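Home | Topics | Glossary | For Teachers

How Things Work > Shapes and Measuring

Circles Inside Circles

Two circles are concentric when they share the same center point. The distance from the center to the edge of a circle is its radius. Concentric circles have different radii, so they never touch or cross.

The flat space between two concentric circles is called a ring. To find the area of a ring, work out the area of the larger circle and subtract the area of the smaller one. The width of the ring is the larger radius minus the smaller radius.

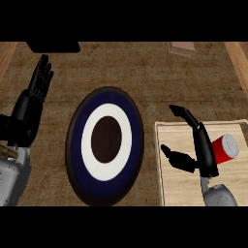
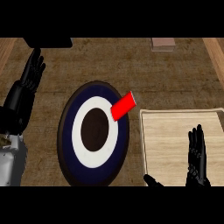
First picture: a mat with a navy ring and a white ring around a dark center.

A circle looks like a circle only when you face it straight on. Seen at a slant, it looks like an oval. Try this with a plate. Hold it up in front of you, then tip it slowly away. The plate keeps its shape, but its outline gets narrower.

Rings of equal width do not have equal areas. Draw a circle with a radius of 2 inches. Draw another around it with a radius of 7 inches, using the same center. The ring between them covers more than ten times the area of the small circle.

Tree trunks, ripples on a pond and sliced onions all show rings that are close to concentric.

Comments (3)

plirken: My onion had two centers. Is it still concentric?

Martti Heinonen: Each set of layers has its own center, so you have two sets.

bitiscombe50: We did the plate one in class. It works with a jar lid too.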